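Morkville's freight yard has 88 acres, and Liudmyla Tkachenko wants the city to stop selling them

Liudmyla Tkachenko has run the Koval policy office for two years, and most of that time has gone to one piece of land. The old Morkville freight yard still has working track. It also has a rezoning proposal that would turn the north half over to apartments and a hotel.

Her office put out its report on the yard on 26th April. It counts 3,266 jobs at the businesses in and next to it, most of them in warehousing, repair and food distribution.

"People hear 'freight yard' and think it closed," she says. "Go at five in the morning. You can't find a place to park."

She grew up a few blocks from the south gate and worked the counter at a parts supplier before going to school for planning. She talks about the yard mostly in terms of rent. Small firms there pay well below what the newer industrial parks ask, and many are on month-to-month leases.

"That's the part that worries me," Tkachenko says. "If you're month to month, you don't buy equipment. You don't train anybody. You wait." 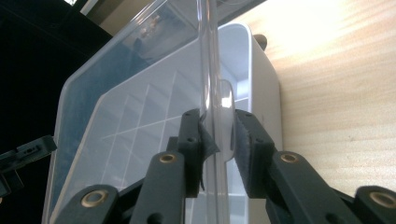
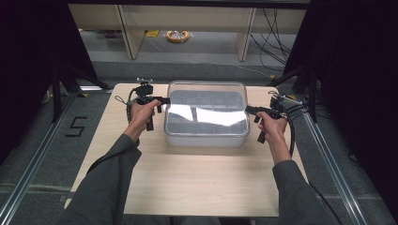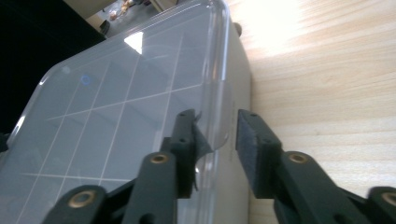

How many of the jobs would be lost if the rezoning passes?

The report puts it at 2,000 over the length of the buildout, counting firms on the north half and the suppliers that depend on them.

The developer, Broluvlow, disputes that number and says displaced tenants would get help moving. Tkachenko has read the relocation plan and doesn't think much of it. The money covers trucks and a deposit, she says, but leaves out the cost of rewiring a new building or putting in a loading dock.

"Moving a bakery isn't like moving an office," she says. "One owner told me the ovens alone would eat the whole payment."

She isn't against housing, and gets a little short when asked. Her office has backed apartments on the Watico site, across the river, where the buildings have been vacant for years and the bus already stops. She would also accept some housing on the west edge of the yard - it borders a residential street anyway - if the rail spur and the dock road stay as they are.

What she wants from the council is a longer lease program, with terms of at least ten years, and repairs to the dock road. The road floods at the underpass, and trucks go the long way through the neighborhood when it does.

The council takes up the rezoning in August. Tkachenko plans to testify, and she has asked several of the tenants to come with her. Most work mornings, so she has requested an evening hearing. The clerk's office hasn't answered yet.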